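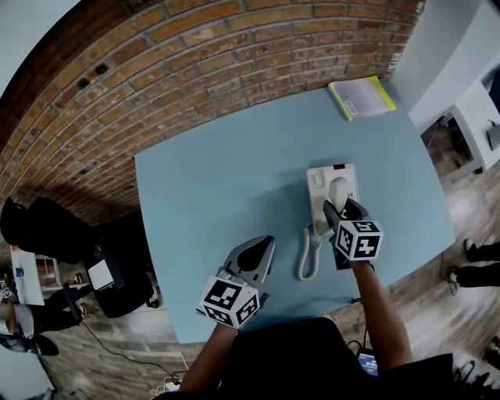 Section 4: Running the phone table on an open day

I've run this table at both of our open days at Clurkow now, and I wrote these notes after the second one, with sore feet and half a sandwich in the other hand. They follow on from Section 3 (unpacking and charging), so I'm assuming your grippers are charged, your head camera is charged, and you know which case everything lives in. If you don't, go back and read that first, I'll wait.

The phone table is the one visitors like best. It's a desk telephone, an ordinary corded one, and the job is to pick up the handset and put it back with the hand-held grippers. Everyone over a certain age tells you about the phone in their gran's hallway. Everyone under it wants to know what the curly wire is for. Allow time for both!

4.1 What you need on the table

One telephone base with its handset and coiled cord. It doesn't need to be plugged into a line.
Two hand-held grippers, left and right, each with its marker cube fitted.
The visitor booklet, kept at the far end where it won't get knocked.
The Moodley log sheet and a pen that works (bring a spare pen, they walk off).

I try hard to keep it to that. By the afternoon of our May day I'd gathered three mugs, a roll of tape and somebody's car park ticket, and I had to throw away a whole batch of recordings with my own tea in them.

4.2 Setting out

1. Push the table up against the wall. Visitors will gather on every side they can reach, and with one side closed off you've only got three to keep an eye on.

2. Put the telephone near the middle, a little towards your stronger hand. Lay the cord so that it loops towards you and not off the side. I've tried it every way round and this is the one where I knock the base over least.

3. Wipe both marker cubes with the dry cloth from the lid pocket. Fingerprints are fine, smears of hand cream aren't.

4. Route your cables down your back or your side and clip the small unit at your waist. Sit down once, stand up once, reach as far as you can with both arms. If anything tugs, do it again.

5. Tape down any cable that crosses the floor.

Caution: check the floor again after every group. Tape lifts at the corners, and people shuffle when they're trying to see.

6. Put your head camera on last and tilt it until you can see the whole of the telephone and both grippers in the preview. Most people have it too high the first time. Look down at the table as you would if you were really working, then set the tilt, then don't fiddle with it.

Note: long fringes need a clip or a cap underneath. We keep a few caps in the Giltmont box, and they come back rather fewer than they went out.

4.3 Starting a take

7. Hold both grippers over the table with the fingers open and wait for the tone. It's a short wait that feels very long when 12 people are staring at you. I use it to say what I'm going to do, something like "I'm going to lift the phone and then hang up".

8. Bring one gripper down on the handset. Go for the thick part at the end, or square across the middle, whichever you find easier, but choose one and stick with it for the whole batch. Keep the other gripper out of the way over the table, open, ready to steady the base if it slides.

9. Squeeze slowly. The trigger goes further than you'd think, and the fingers bend a fair bit before they hold. If you snatch at it the handset squirts out sideways, which gets a big laugh and ruins the take.

10. Lift the handset clear, count to two in your head, and lower it back into its cradle. Earpiece end first works for me.

11. Let go fully before you move your hand away. I still forget this when I'm talking!

12. Say "done" out loud and write the take on the log sheet. One line per take, good or bad. The bad ones matter too, so please don't leave them off to make the sheet look nicer. Our last day came to 293 lines and a lot of them say "dropped it".

Note: if the cord catches on a gripper, stop, put everything down and free it with your fingers between takes. Don't try to shake it off. I did, and the base followed the cord on to the floor.

4.4 Letting visitors have a go

This is the bit they came for, so I like to get to it early. I do two takes myself and then hand over.

13. Give the visitor one gripper only to start with. Two is a lot to manage when you've never held one, and they're heavier at the front than they look.

14. Stand to one side, near enough to take the gripper back but out of the space above the phone. If you have to point at something, point from the edge and keep it short.

15. Let them squeeze the trigger a few times in the air before they go anywhere near the handset. Children will do this for as long as you let them. Grown-ups too, if I'm fair.

16. When they're happy, talk them through steps 7 to 11. I find "slower than that" covers nearly everything. 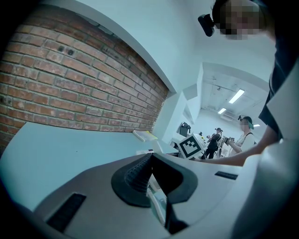 17. Take the gripper back by the handle before they turn round to tell their friends. Most of our bumps have happened at that exact moment, with someone swinging round beaming.

Caution: keep fingers out of the gap behind the rubber fingers. It closes when the trigger is pulled and it pinches. It won't do any real harm but it does bring tears, and it's always the person who was just told.

Caution: anybody wearing a head camera can see a good deal less than usual at the sides. Give them room, and don't come up on them from behind with a tray of biscuits.

4.5 Things people ask

You'll get these over and over, so it's handy to have your answers ready. Mine are nothing special, borrow them if you like.

Where's the robot? I tell them it learns from recordings like these, and that what they're holding is a robot's hand with a person on the end. Then I send them along to the Daralness stand if they'd like to talk to the people who do the training side, because I can't answer the follow-up questions.

What are the black and white squares? They're markers. The software uses them to work out where each gripper is and which way it's pointing, and that's why I'm forever asking people not to put their hand over them.

Why a telephone? It's an awkward shape, it has a cord that won't stay put, and it has to go back in one particular place. Also we had one.

Are you filming me? Tell them yes, plainly, and show them the sign. If they'd prefer not to be in it, pause the recording until they've moved on. Don't make a fuss about it and don't try to talk them round.

4.6 If something goes wrong

No tone at the start. Check the unit at your waist first. If its screen is dark, hold the side button until it lights, then begin again from step 7.

Gripper closes but won't open. Let go of the trigger completely and wait a second. If it still won't open, swap it for the spare and put a bit of tape on the handle so the next person knows.

Marker cube is loose. Stop using that gripper for the day. It can be tightened, but it then has to be checked as in Section 6, and you don't want to be doing that with a queue.

Preview is blurry. Somebody's touched the lens. Use the soft cloth, not your sleeve.

Too many people at once. Ours got up to 27 in the late morning and I simply couldn't hear myself say "done". I now let in a small group and ask the rest to come back in ten minutes. They do come back, mostly.

4.7 Packing up

18. Finish the take you're on, then stop the recording properly from the menu. Pulling the battery loses the last file.

19. Take your head camera off before you bend down for the cases.

20. Coil the cables loosely and put the grippers away with the fingers open. Stored shut, they take a set, and next time they won't close square on the handset.

21. Add up the lines on the log sheet, write the total at the bottom, and put the sheet in the front pocket of the case. Copying the files off is in Section 5, and it can wait until you've had a sit down.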